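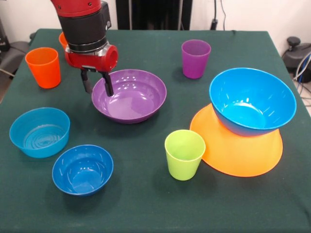
Drirklow is a political discussion programme. An hour long, live audience, one subject a night. Carers' pay, bus fares, who gets to vote in what, why your council tax letter makes no sense. We started it because the panel shows we grew up with were four people shouting and then the credits. Ours has a panel too, but half the questions come from the room, on paper, and the presenter doesn't see them first. They go into a bowl, wide and shallow like the purple one on the green cloth, so a hand can get in and out quickly. Whatever comes out gets asked. Yes, even that one.

## Who we are

Anisa Osman presents. Ten years in local radio before this, mostly early mornings. She reads every bill we cover, start to finish, and will tell you so.

Ningsih Hutapea produces and edits. Books the guests, cuts the recordings, answers the phone. If you've had an email from us at 6am it was from her – sorry.

Plus a handful of freelancers on sound and research. Small team, small office, one decent kettle.

## What we've done so far

44 programmes. The longest run was on social care, which was meant to be two episodes and became five. Most listened to is still the one on votes at 16, and the angriest post by a mile was about parking.

We've had 1,356 questions handed in on paper and read out as many as we could fit. The rest get typed up and go on the site under Bimska, our question archive. Not all of them are up yet. 1,151 at last count, we are geting there.

## How we pick guests

Someone who makes the decision, someone it lands on, someone who has studied it. A fourth if we can afford the train. We don't pay politicians. We do pay everybody else, and travel, and childcare if you ask.

We don't send questions in advance. A few press officers have stopped replying becuase of this. Fine.

## Money

Ticket sales, listener subscriptions, and a yearly grant from the Purba Trust, who have no say in subjects or guests. No party money, no lobbyists, no sponsored episodes. Accounts go up every June.

## Come along

We record at the Ala, upstairs room, doors 6.30pm, on air at 7.15. Lift by the side entrance. 17 seats each time are kept back for free – email Ningsih, no need to say why. Pens provided.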